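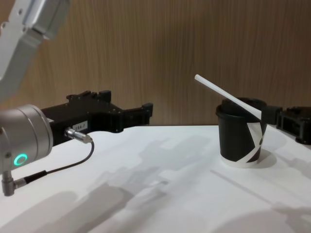 Gripper 184-7, with the green light on.

Summer lunch subscription at the Hudia canteen

Dear readers of the Vutomeo house newsletter,

Many of you have asked how the lunch subscription will work this summer, so I collected the information in one place. The old subscription ends with the last working day of June. The new one begins in July and it is a little different from what we are used to, mostly in the way of ordering.

Until now we wrote our names on the paper list beside the canteen door. This list was often full of crossed lines, and the kitchen could not read it well. From July the orders are made on a card. You take the card at the counter, mark the days when you will eat, and give it back before Thursday noon for the week after. The card has two sides. The front side is for the normal menu and the back side is for the vegetarian menu, and it is permitted to mix them in the same week.

The price for a full month is 54, taken from your salary as before. If you eat only on certain days, you can buy a block of seven lunches for 36 less than the full month. The blocks do not expire during the summer, but they cannot be carried into the autumn.
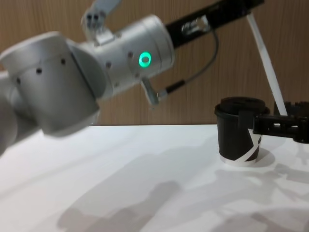 Can I give my lunch to a colleague if I am away that day?

You can, if you tell the counter before ten in the morning. The colleague only needs to say your name when taking the plate, and no new card is necessary.

The soup remains included. There was a rumor that it would be paid separately, and I asked the kitchen about this two times to be sure. It is included, also the bread. Only the second cup of coffee is paid, and the dessert on Fridays.

The vegetables will come again from the Kneath farm, which had a difficult spring with late frost. For this reason there will be fewer salads in the first weeks and more dishes with potatoes and cabbage. I personally have nothing against cabbage, but I know that opinions on the second floor are divided. Tomatoes and cucumbers should arrive later in July. The kitchen asks for patience, and also asks that the complaints are put in the box and not told to the person who washes the dishes.

A few words about the tables. Between twelve and half past twelve the canteen is very full, and people from the Skollon building come at the same hour. Whoever can eat at a quarter to one is kindly requested to try it. I have done so for three weeks and I always found a place near the window, where it is also less noisy. The warm dishes are kept until half past one.

Please return the deep plates. The kitchen is missing roughly half of them, and I have seen several in the offices with plants standing in them. It is enough to leave them on the cart next to the elevator, washed or not washed.

If you have an allergy, write it on the card every time, even if the kitchen already knows you. During the summer there will be replacement cooks, and they read only what is on the card.

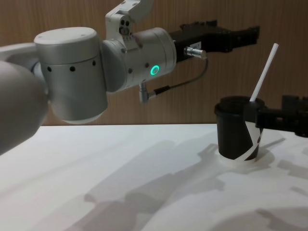
Dates to remember

First cards at the counter: from the middle of June.
First lunch on the new subscription: the first working day of July.
Canteen closed: the last week of July, for cleaning of the ovens. The small kitchen upstairs stays open and the microwave there is repaired.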